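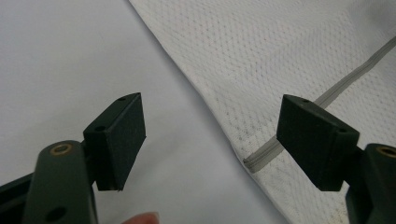
4.2 Who invented the indoor game?

Popular histories of carpet bowls tend to name one founder, and the Velska claim is the best known of these. On this account the game was devised in a single winter by a club secretary, tried out in the Ivbridge assembly rooms in December, and sold in boxed sets the following year. We find little to support it. Shibata and Amano give no source earlier than a sales booklet, and a maker's booklet has an obvious interest in a good story.

We read 53 club minute books looking for any mention of indoor play. Only 17 refer to it at all, and six of those do so before the date usually given for the invention. The wording in these early entries is casual. Members complain about the lamps and the state of the floor, but they do not explain the rules, which suggests that the rules were already familiar. Sasaki reads the same entries as describing a children's pastime. That is possible, though it is hard to see why a children's pastime would need a fine for late arrival.

Figure 3. Minute books consulted, by first mention of indoor play. Before the Velska date: 6. On or after it: 11. No mention: 36.

The sample is small and leans toward clubs that kept their papers, so we would not push these numbers far. Sugiyama's proposal that the game spread from Mizuno rests on one undated letter and seems to us no stronger. What the minute books do show is that people were playing something like it before anyone was selling it.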